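Print this page
E-mail this article

Household chores and robots

A household chore robot is a machine meant to do the jobs you'd otherwise do yourself: clearing the table, loading the dishwasher, folding towels, wiping the bench. I get asked about these more than anything else on this site, usually by people with a sink full of dishes, and the short answer is "not yet, but bits of it are coming along nicely!"

The bits that work are mostly floors and lawns. A robot vacuum gets away with bumping into things (ours bumps into the dog), and it never has to pick anything up. Picking up is where the trouble starts. An arm has to work out what it's looking at, choose a spot to hold, close its fingers by the right amount and then put the thing down somewhere sensible, and your kitchen is never laid out the same way twice.

Cups are a favourite practice job. You can pinch a cup by the wall, go in through the mouth or grab it around the outside, and every one of those goes wrong in its own way.

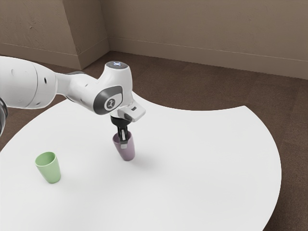

A lot of the learning happens in simulation these days, where you can run the same chore all night and never sweep up any china. Gudrun Bakke's group at Tririco reported 99 good lifts out of 165 tries when they moved a cup-clearing program from the computer to a real bench. I thought that was pretty decent, though my mum would've had it out of the house by lunchtime. Their second version took 29 seconds a cup, and most of that was the arm thinking about it.

Shop floors are further ahead, and it's easy to see why. At Rowlands the parts arrive in a tray, facing the same way, under lights that don't change colour in the afternoon. Riku Hoshino showed me a packing cell there in June that had been going for almost 21 months with the same gripper. Put a tea towel in that tray and it stops dead.

Soft stuff is still the hard part: laundry, rubbish bags, doonas. See also: Grippers; Robot vacuums; Dishwashers, history of.

Print this page | E-mail this article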